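Nestine releases Trestiser 2, planning software for household handling of clothes

September 2022

Nestine announces today the release of Trestiser 2, the second version of its perception and planning software for two-finger grippers. The new version is made for work with soft items in ordinary homes, with laundry as the first task. 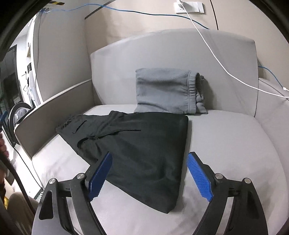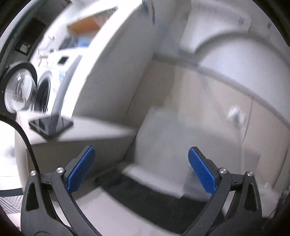
Two views from the gripper, on the sofa with folded pants and near the front-loading machines.

Sunita Tran would have preferred a smaller first step. In her opinion, a planner should prove itself on towels before it is trusted with pants, because a waistband and a leg do not behave the same way when they are lifted. She added that the new grasp preview had changed her mind on one point: she can now see which fold the software intends to take, and she can refuse it before the fingers close.

The grasp preview is one of the main changes in this version. Trestiser 2 estimates the outline of a garment, marks the folded edges and proposes up to 6 grasps, in order of confidence. The operator may accept the first proposal, choose another or ask for a new estimate. When the confidence is low, the planner stops and waits.

The perception module was trained again from the beginning on 3624 recorded handling sequences. Of these, 414 were kept apart and used only for testing. Blurred views during fast motion are now given less weight, so the position of a garment does not jump between one estimate and the next.

Trestiser 2 also includes a connector for the Haddad motion library, which users of the first version have requested since April. Settings files from the first version can be imported, but calibration must be repeated.

The software is available now to current license holders. New customers can order it through Rerirer, which is responsible for distribution and technical support.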